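Kushwaha Joint Clinic opens referral pathway for frozen shoulder

Jan 6, 2025

Kushwaha Joint Clinic has opened a referral pathway for adults with adhesive capsulitis, commonly called frozen shoulder. The service combines clinical assessment, supervised physiotherapy and, where indicated, a steroid injection into the shoulder joint. Referrals are accepted from general practitioners and physiotherapists. Patients may also refer themselves.

Frozen shoulder is a condition in which the capsule around the shoulder joint thickens and tightens. Pain usually comes first, often worse at night, followed by loss of movement. Outward rotation of the arm is typically the most restricted. The condition is more common in people with diabetes, and in those whose shoulder has been kept still after injury or surgery. 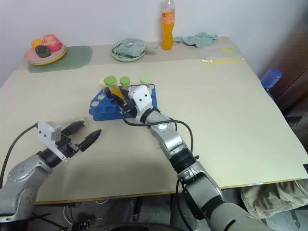
The first appointment lasts 90 minutes. It covers medical history, active and passive range of movement in both shoulders, and a review of current medicines. An X-ray is requested when arthritis or another cause of stiffness needs to be ruled out. Blood glucose is checked in patients with no recent result on record.

Treatment is set according to the stage of the condition. In the painful stage, the plan consists of pain relief, advice on sleeping position and gentle movement within comfortable limits. In the stiff stage, stretching and joint mobilisation are increased. Patients attend up to 18 physiotherapy sessions and record their home exercises in Lunia, the clinic's paper and online diary.

"Patients often stop using the arm altogether once it hurts," said Vandana Ahuja, lead physiotherapist. "We set a daily range for each person and measure it again every 28 days. The plan is changed on the basis of those measurements."

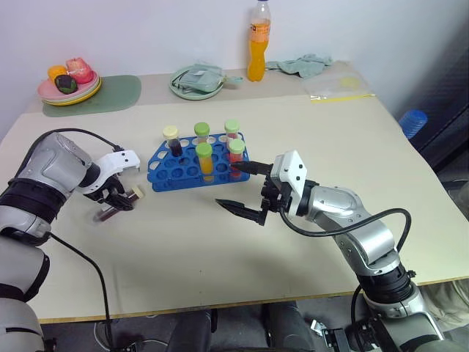
Injections are given by Dr Dennis Langat under ultrasound guidance. Patients with diabetes are told beforehand that blood glucose may rise for several days afterwards. Those who make limited progress are reviewed by Dr Trilok Grewal, who will discuss hydrodilatation or referral to a surgeon.

The pathway operates at four sites. Evening appointments are available at the Clulano Road site only. A review of outcomes, covering pain scores and range of movement, is planned for August.

Anyone with sudden shoulder pain after a fall, a hot or swollen joint, or shoulder pain with chest tightness or breathlessness should seek urgent medical care and should not wait for an appointment.

Referral forms are held at reception at all sites.

Media contact: Vivek Srivastava, Communications Office, Kushwaha Joint Clinic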